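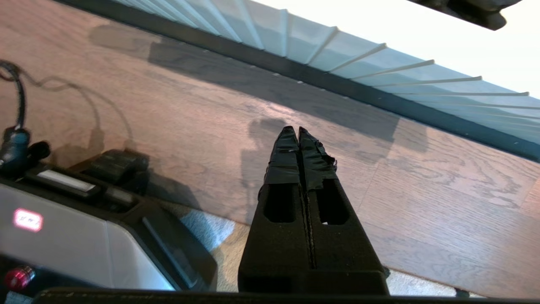 Photo: Istberg Forum media pool

Istberg Forum > Land Forces > Exercises and Logistics
Thread: Nullano rail move, why offload at Drivititz?
Last updated: September

ramp_side wrote:
The public summary of the Nullano exercise has the heavy battalion coming off rail at Drivititz and road marching the last 37 miles to the training area. Sarmiento has a railhead inside the fence line. Does anyone know why it was not used? The summary gives 1,681 personnel for the whole exercise and says nothing about axle loads or ramp type.

gauge_clear wrote:
Clearance. The line into Sarmiento goes through a short tunnel with an old profile. A tank on a standard heavy flatcar is an out-of-gauge load there, even with the side skirts off. Drivititz is on the main line and has no restriction of that kind.

ramp_side wrote:
Skirts off was the normal condition for rail in my unit. Are you sure it is still out of gauge? The turret has to be traversed and locked anyway, so height should be the only question.

gauge_clear wrote:
Width at track level is the problem. The tunnel is on a curve, and a long car overhangs at the center. You can get wheeled carriers through. You cannot get anything tracked over a certain width through without closing the adjacent track, and the railroad does not like to do that for a training move.

old_movements wrote:
I don't agree that clearance decided it. Tracked vehicles went into Sarmiento by rail when I was in movement control, with the adjacent track closed at night. It was a paperwork problem and we gave the railroad enough notice. My guess is that the road march was a training objective. A brigade that only ever detrains inside the fence never practices convoy control, route signing, refueling on the move or recovery on a public road.

kilo_tare wrote:
Second that. The summary lists "tactical road movement" under the first phase. If you offload at Sarmiento there is no first phase.

gauge_clear wrote:
It lists that because they had to do it. Planners write the objective after they see the constraint. I have read enough of these summaries. Also, 37 miles on tracks costs you road pads, final drives and a lot of fuel, and nobody volunteers for that bill.

old_movements wrote:
The summary does not say the tanks went on their own tracks. Heavy transporters are more likely for that distance. The carriers would self-deploy.

ramp_side wrote:
Good point, I had assumed tracks. How many serials would you run?

old_movements wrote:
For a battalion, 3 main serials, with recovery at the rear of each and a separate fuel packet ahead. Fixed interval between serials, wider at the bridge if it has a one-way caution crossing. First serial leaves at 0200 so that the last one clears the town before morning traffic.

kilo_tare wrote:
We ran 2 on a similar move. Three gives you better control but the route is occupied longer, and the civil police had to hold the junctions for the whole window. That was the limit for us, more than the bridge.

old_movements wrote:
Depends on the number of transporters. If you have to shuttle them, you are at three whether you like it or not.

gauge_clear wrote:
Back to the original question. The current line table for the Sarmiento branch also shows a lower axle load than the main line. That would apply with or without the adjacent track closed. I will post the page reference when I find my copy.

old_movements wrote:
If the axle load was reduced after my time, I withdraw the part about night closure. I still think they wanted the road march.

ramp_side wrote:
Leaving this open for the page reference. If anybody has the ramp length at Drivititz, please add it, end-loading or side-loading.

This site uses cookies to keep you logged in. By continuing to browse you accept our cookie policy.

Contact us | Forum rules | Copyright Istberg Forum | Back to top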